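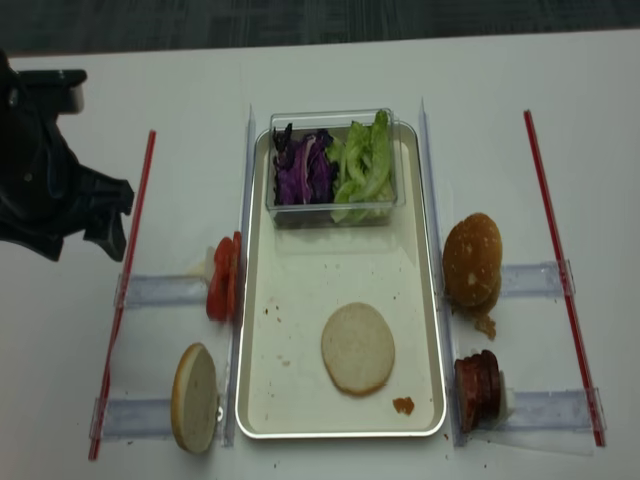
Akunach Allotment Association
Minutes of the February meeting

The meeting opened at 7.30 pm in the hall annexe. The minutes of the previous meeting were agreed without change.

1. Water supply
The contractor, Randska, has inspected the main pipe between the lower gate and the Nseir field. The joint beside the second standpipe is corroded and needs replacing. Two options were considered:
(a) replace the joint only;
(b) replace the joint and the 20 metres of pipe downhill of it.
Option (b) was agreed, at a cost not exceeding 3000 pounds. The supply will be off for 2 days during the work. Dates to be posted on the gate.

2. Brassica beds
Clubroot has been confirmed on plots in the Nseir field. Plot holders there are asked to lime before planting and to burn affected roots - they must not go on the shared compost heap. A bulk order of lime will be placed with Skelimon. Names for the order to the secretary by the end of the month.

3. Rents
Rents remain unchanged. Over 200 pounds is outstanding from last year. Reminder letters to be sent, and any plot still unpaid at the next meeting will be offered to the waiting list.

4. Paths
The width rule was discussed. Several members reported that the cross path cannot be used with a barrow. Edges to be cut back by the adjoining plot holders before the spring inspection.

5. Any other business
The shed padlock code will change once the water work is complete. A request to keep hens was deferred - the lease wording needs checking first.

The meeting closed at 8.50 pm.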